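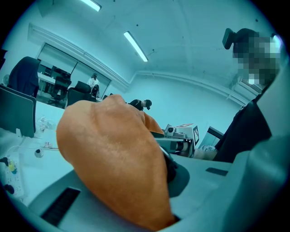
Régua de tomadas sobre a mesa de trabalho.

2021-12-06
Por Sólveig Oddsson, Secretaria do Condomínio Empresarial Prilunus
Imprimir | Enviar por e-mail

Para: lista de condóminos
Assunto: Re: Uso de extensões elétricas nos escritórios

Exmos. Senhores,

Em resposta à mensagem da Dra. Thandeka Coetzee, transcrita em seguida, cumpre-nos prestar os seguintes esclarecimentos.

> Solicito informação sobre a nova redação do artigo relativo a extensões, designadamente se as frações do piso 3 continuam autorizadas a ligar aquecedores portáteis a réguas de tomadas.
> Thandeka Coetzee, Wekine

A redação aprovada em julho mantém a autorização para réguas destinadas a computadores, monitores e candeeiros. Os aquecedores devem ser ligados diretamente à tomada de parede, com potência máxima de 1000 W por aparelho. Não é permitida a ligação de uma régua a outra, nem a passagem de cabos sob alcatifas ou portas corta-fogo.

As frações do piso 4 cujo quadro ainda não foi substituído ficam sujeitas às mesmas regras. Os pedidos de tomadas adicionais devem ser dirigidos a esta Secretaria, por escrito, com indicação da fração e planta do local. A empresa Pētersons, responsável pela manutenção, apresentará orçamento ao requerente.

Com os melhores cumprimentos,
Sólveig Oddsson

Imprimir | Enviar por e-mail

Comentários

Rondero: E as máquinas de café? O texto não as menciona.

Secretaria: Aplica-se o disposto para os aquecedores.

Wekine: Agradecemos o esclarecimento. Vamos pedir duas tomadas junto à janela.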